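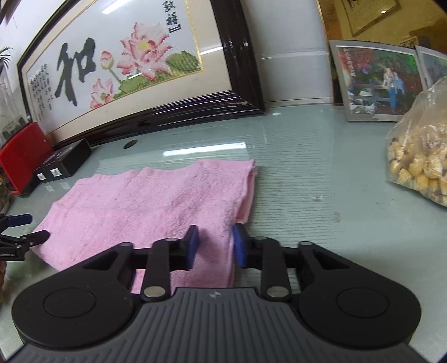 Combien faut-il prévoir, au départ, pour s'équiper en pinces tenues à la main ? Le prix de deux pinces, plus une bonne moitié de cette somme pour tout le reste : patins de rechange, stockage, valise de transport, et une petite réserve pour la pièce qui casse le premier mois.

Je vous déroule ça parce que j'ai passé février le nez dans les devis et que trois personnes m'ont posé la question en privé (coucou Aslak Öberg, je n'ai pas oublié ton message !)

Première erreur, la mienne : j'avais budgété une seule pince. UNE. Sauf que plier une serviette d'une main, essayez chez vous, on en reparle. Donc 2 pinces par poste, et la ligne du tableau qui double d'un coup. Gil-soo Geum m'avait prévenue, j'avais répondu « on verra ». On a vu.

Les devis maintenant. Flandon : réponse en une journée, prix correct, mais les patins caoutchouc sont vendus à part. Bristley : patins compris, port non compris, et le port pique. Değirmenci : le plus cher des trois, sauf qu'ils reprennent le matériel au bout d'un an et ça, personne d'autre ne me l'a proposé.

Les patins, parlons-en. 80 euros le lot chez Flandon. Le tissu éponge, ça frotte, ça peluche, et je préfère en commander trop que me retrouver un matin avec une pince qui glisse. J'ai mis quatre lots dans le budget annuel, Birger Solberg trouve que j'exagère, on fera les comptes en décembre.

Ah et le stockage !! J'avais complètement zappé. 163 euros pour les disques, sauvegarde comprise. Si vous enregistrez vos sessions, mettez cette ligne dès le premier jour, sinon elle sort de la poche « divers » et votre poche « divers » ne va pas aimer.

Ce que j'ai rayé sans regret : la table réglable (une table normale fait très bien l'affaire), l'éclairage de studio, et le contrat de maintenance à 103 euros par mois. Pour une pince à main ! J'ai relu la ligne deux fois.

Ce que j'ai gardé et qu'on oublie tout le temps : les serviettes. Oui oui, les serviettes. Plusieurs tailles, plusieurs épaisseurs, plusieurs couleurs. Ça coûte trois fois rien et ça change tout sur la variété des essais. Pareil pour les petits objets, faites vos placards avant d'acheter quoi que ce soit.

Et le vrai bras motorisé, vous me direz ? Pas cette année. J'ai demandé un prix à Standunness pour me faire une idée, j'ai refermé le mail assez vite. On en reparle quand les essais à la main auront donné quelque chose, Teodor Engebretsen pousse pour louer d'abord et je crois qu'il a raison.

Mon tableau est à peu près propre, il me reste à enlever deux ou trois commentaires pas très aimables sur les frais de port. Si vous le voulez, dites-le en réponse, je l'envoie ce soir ou demain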